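Notícias da cozinha do Leiva

Outubro chegou e com ele a nossa temporada de arroz, que é, confesso, a minha preferida do ano inteiro. Quem já passou pela cozinha comunitária do Leiva numa noite de oficina sabe como é: as panelas no fogo, os aventais trocados, alguém à procura da tampa que estava na mão o tempo todo. Este ano vamos ter 5 encontros, todos às 19h, e o tema é o arroz do começo ao fim, da lavagem do grão até aquele restinho da geladeira que vira bolinho.

Começamos pelo arroz soltinho de todo dia (parece simples, mas rende conversa para a noite toda!), passamos pelo arroz de forno e pelo arroz-doce, e fechamos com o arroz temperado para sushi, que foi o mais pedido na enquete do boletim passado. Para essa última noite, a mercearia Havau vai nos fornecer o vinagre e as folhas de alga, e cada participante traz 500 gramas de arroz de grão curto, já que usamos bastante e sempre gostamos de repetir a receita com calma.

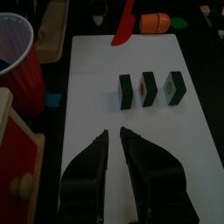
Inscrições e vagas

São 14 vagas por encontro, porque a bancada nova é boa mas não faz milagre. A inscrição fica na recepção do Leiva ou com o pessoal da livraria Setico, que continua guardando a nossa lista atrás do balcão com uma paciência de santo. Crianças a partir de 9 anos são bem-vindas acompanhadas de um adulto, e a elas costumamos deixar a parte de enrolar, de que gostam muito mais do que de lavar a louça.

Tragam pano de prato, um pote com tampa para levar o que sobrar e, se tiverem, aquela receita de família escrita à mão. Estamos juntando todas numa pasta, e a de arroz-doce com casca de laranja que apareceu no ano passado já foi copiada tantas vezes que o papel está quase transparente.

Quem vem de Lolunport pode entrar pelo portão lateral, que fica aberto até as 21h.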